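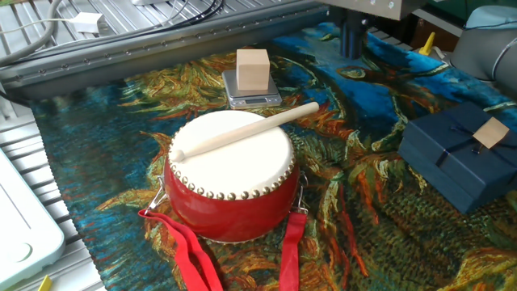
Le petit tambour rouge sur la table, avec la balance et le cube en bois. La boîte bleue est à droite.

Cahier d'atelier, Pradholm – 24 août 2023

Repris le travail sur les petits tambours pour Dunside. Elspeth Cruickshank veut la fiche de poids pour chaque pièce avant l'envoi, donc j'ai sorti la balance argentée et le cube de bois clair qui me sert de témoin. Je pose toujours le cube en premier. Il doit donner 100 g. Ce matin il a donné 103, j'ai remis à zéro et recommencé, et après c'était bon. Je note l'écart de 3 g quand même, car Craig l'a déjà vu au mois de mai et nous n'avons pas cherché plus loin. La balance accepte jusqu'à 3000 g, alors nous sommes très loin de la limite avec ces objets.

Tambour rouge : la peau crème est bien tendue, à l'oreille. J'ai frappé avec la baguette en bois au centre, puis près du bord. Au centre le son est rond et court. Près du bord j'entends une petite vibration que je n'aime pas. Je pensais d'abord aux clous de laiton, mais j'ai appuyé sur chacun avec le pouce et aucun ne bouge. Ensuite j'ai tenu les deux anneaux de métal où passent les sangles, et la vibration est partie. Donc c'est là. Il faudra mettre un petit morceau de feutre entre l'anneau et la caisse. Demander à Effie s'il reste du feutre de la commande Tosh.

Les sangles rouges : je les trouve trop longues pour un enfant. Effie n'est pas d'accord, elle dit que les parents font un nœud. Je propose de couper 10 cm de chaque côté, à décider ensemble avant de toucher aux autres.

J'ai travaillé sur le tapis avec les tournesols (style peinture, beaucoup de bleu et d'orange). Il protège bien le vernis, les rainures de la table en aluminium marquent le rouge brillant quand on tourne la caisse. Par contre la balance est moins stable sur le tissu, peut-être l'écart du matin vient de là. À essayer : la balance directement sur l'aluminium, le tambour sur le tapis.

Boîte bleu marine : c'est l'essai de Beathag Kinnear pour l'emballage, avec le ruban foncé et l'étiquette beige. J'aime la couleur. L'étiquette est de travers, il faut la fixer mieux, et je ne suis pas encore sûr que le tambour rentre avec sa baguette. Je n'ai pas voulu défaire le ruban sans elle.

Reste à faire :
– feutre sous les anneaux, puis réécouter près du bord
– peser le tambour avec et sans sangles
– mesurer l'intérieur de la boîte avec Beathag
– envoyer la fiche à Elspeth, copie à Iona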